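3.2 Collecting the soft-goods demonstrations

We had assumed, when we first drew up the list of objects for the Jivside collection, that boxes and bottles would take up most of our time and that bags would be a pleasant way to finish the week. Anyone who has tried to teach a machine to handle a bag will be smiling by now. A box looks much the same each time it is put down, give or take a turn, whereas a bag has a fresh shape every time somebody lets go of it, and the person guiding the arm has to think again about where to take hold. We therefore gave bags a session plan of their own, and it is this plan (the second version of it, after a good deal of grumbling over the first) that we set out in the present section.

All demonstrations were recorded by people guiding the arm from a separate station, which we call Ivo for short. The head view was the one they relied on most, and it is also the view the policy receives at training time. We made that choice early and have been glad of it, for it meant that whatever the operator could not see, the learner was not expected to see either. Figure 4 gives a fair idea of how a bag episode looks from that position.

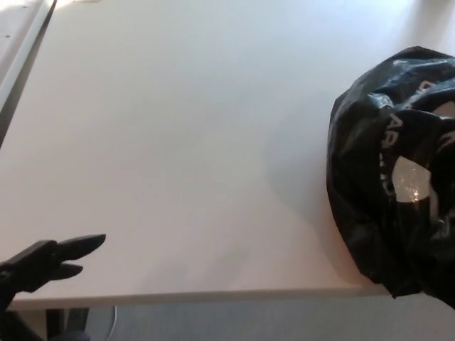
Figure 4. Head view in a bag episode: the gripper at lower left, the crumpled black bag at the right of the table.

Each operator was asked to do the task in the manner that came most naturally, with only two rules. The first was that the jaws should be open before they reached the bag, and the second was that a grasp which had plainly missed should be carried on with and put right, instead of being stopped and thrown away. We were rather fond of this second rule, as some of the most useful material we own consists of people recovering patiently from a poor start. Wubit Jemal, who guided more bag episodes than any of the rest of us, took to adding a spoken note at the end of such attempts, and her notes were later typed up and kept alongside the recordings.

In total we gathered 932 episodes, of which 433 involved a bag of one sort or another. A further 77 were set aside during checking and are not included in either number. Most of these had gaps in the joint readings, and a few had the wrong task label, usually when two operators had swapped places in the middle of a block and the label had stayed behind with the first of them. A block was 22 episodes long. We tried longer ones in July and found that people became careless towards the end, though they were always the last to notice it themselves.

Between episodes the bag was picked up by hand, shaken out and dropped back on the table. We gave a lot of thought to how random this ought to be. Kiros Mersha argued for a printed sheet of positions, and for the rigid objects we did use one, but with bags the sheet gave a false sense of order, seeing that two bags placed on the same mark could have almost nothing else in common. In the end we asked only that the bag should not be laid out neatly, and that it should land near the border of the table at least as often as in the middle.

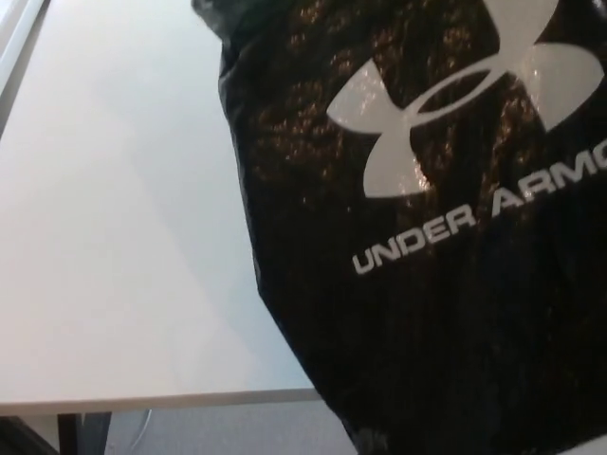

Dark and shiny fabrics deserve a word of their own. They are hard on the camera, with the folds sinking into one another in some places and bright speckles breaking up the surface in others, and our early segmentation model (the one we had borrowed from the Mekonnen project) tended to treat printed lettering as a separate object altogether. We thought for a while about leaving such bags out. Adeel Warraich persuaded us to keep them, on the sensible grounds that people own a great many black bags, and we dropped the segmentation step for this part of the data and passed the colour images to the network as they were.

Labels were added afterwards by two readers working apart, Wondimu Degefa and Kiros Ambaye, who marked the moment of first contact, the moment at which they judged the grasp to be firm, and the moment of release. Where they disagreed by more than a second they sat down together with the recording and a pot of tea and settled on a single value. Firmness was by a long way the hardest of the three to agree upon, and we would advise others to treat our marks for it with some caution. The complete labelling guide, including the cases we went back and forth over, is given with the Amedo release notes.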